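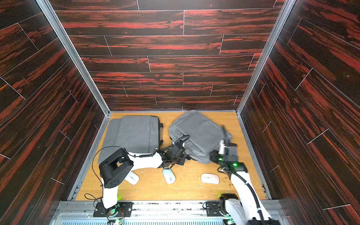 I've had the Tronetti two-arm bench kit for most of July now, and a few people have asked whether it's worth the money. I'll go through what you get, what it was like to put together, and what I think of it after using it most evenings.

First, how I came to have it. The Tronetti is sold in this country through Rosales, a small supplier with a trade counter in Farnham. You can buy the kit outright or take it on a monthly hire with the first 100 hours of running time included. I went for the hire. I wanted to find out whether I'd use it before I spent the full price, and the hire agreement lets you put what you've paid towards buying it later.

The kit comes as two arms, the front rail they bolt to, a control box and a bag of fixings. You supply the computer. The walls and floor panels are extra, and I'd say buy them, as small things do roll off an open bench. The instructions are clear up to the point where you run the cables, and then they turn into one drawing with no words. I had the left arm's cable routed wrongly and it pulled tight whenever the wrist turned. Leobardo Ventura at Rosales talked me through it over the phone on a Sunday, which I hadn't expected. From opening the boxes to the first proper movement took me 6 hours, including the hour I lost to that cable.

The software is called Coso. It handles the cameras, the recording and the playback, and you get a year of it with either the hire or the purchase. It does the job. The menus are slow and the settings page forgets which arm you were on, but it hasn't crashed and the recordings save where you tell them to. You teach the arms a task by guiding them through it over and over, and Coso builds a model from the recordings. Expect to spend far longer on recording than on anything else.

I started with hard objects, as the guide suggests, and then moved on to bags. Computer mice were fine. They are smooth but the fingers close on them well enough. Bags are a different job. A backpack changes shape when you touch it, so the arms need to work together, and the grip that was right at the start of a lift may be wrong a moment later. I have thrown away a lot of recordings of bags.

The wrist cameras are the best part of the kit for this. With soft things the fixed view only tells you so much, and I now check the wrist view first when I'm sorting good recordings from bad.

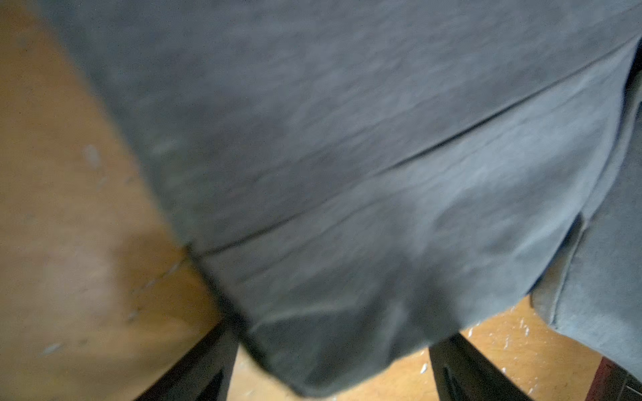
Grey fabric between the fingers, from the wrist camera.

The picture does smear when the arm moves quickly. Slowing the arm down in Coso helps, though it makes a long session longer.

Other complaints. The rail shows every crumb, and so does the floor. I keep a soft brush next to the bench. The power lead is too short for my room -- I had to move the bench to suit the socket. Spare fingers are sold only in packs of 2, at a price that made me read the page again.

Nayeli Villaseñor, who has the same kit and has had it longer than me, thinks I should have bought it straight off. She may be right. The hire works out dearer if you keep it past the winter, and the deposit takes a while to come back if you don't.

If you mainly want to move boxes or blocks about, I think a single arm would do and you'd save a fair bit. If you want to work with cloth, bags or anything that needs holding in two places, the pair is worth having. I'm keeping mine for another couple of months. Next I want to try getting a zip open, and I've asked Rosales whether the narrower fingers are back in stock. They said to ring again next week.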